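Sorting the condiment tray

February 22, 2021
By Kerubo Nyanda

The spice jars have lived in a cupboard above the stove since we moved in. That is a poor place for ground spice. The shelf is warm, steam gets in every time a lid is left half turned, and the jars at the back go unseen for a year at a time. In August I found a paprika that had set into a plug. I threw it out and did nothing else until this month.

The replacement is a divided wicker tray that goes on the table and comes off it again in one lift. Mercy Were had one on her counter and I copied the idea from her. Mine has a wide compartment along one end and three narrower ones running up to it. I looked at a bamboo rack from Arkberg first. The slots were cut for a single jar diameter and none of my jars had it.

Measuring before filling

I measured every container at its widest point, which on most of them is the lid. The body tells you very little. A jar with a big lid will drop into a compartment and then refuse to sit next to anything else, and you find yourself pulling two out to get one. Height matters less in an open tray, but a tall jar in front of a short one hides it, so the tall ones go to the far end.

Woven floors are uneven. A narrow jar set on a ridge will rock, and a narrow glass jar that rocks will sooner or later go over. Turn it a little or move it half an inch until it stands flat. I tried a sheet of shelf liner under everything and took it out again after two days, as crumbs collected under it and it had to be lifted for cleaning anyway.

Order of filling

1. Take everything out and wipe each container, including the threads under the lid. Dried salt on a thread is enough to stop a lid from closing.

2. Shake the tray upside down over the sink and brush along the base of the dividers. An old toothbrush reaches into the weave.

3. Place the far compartment first. Keep the lids level with each other if you can, and leave enough room between two jars for your fingers.

4. Fill the middle compartment next, small bottle at the back and the wide-lidded jar at the front. Leave both side compartments empty for now. Anything that doesn't have a place yet stays on the table to the right, where it can be compared against the space that is left.
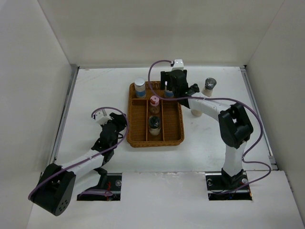 5. Put the shakers in last. They have a tapered body, and a tapered body wastes space at one end whichever way you look at it. Give each one a side compartment if the lid allows.

Upkeep

Wicker should not be soaked. Vacuum it with the brush head, then go over it with a cloth that has been wrung out hard, and stand it on its edge to dry. Oil is the main problem. I keep the chili oil on a saucer of its own after a leak that took a whole evening to get out of the braid.

Labels are still undecided. I have a roll of the Tidon paper ones, which peel when they get damp, and writing on the lids in marker has lasted better so far. Mercy writes the month of opening on hers as well. I have started doing the same with the ground spices and will leave the whole ones alone.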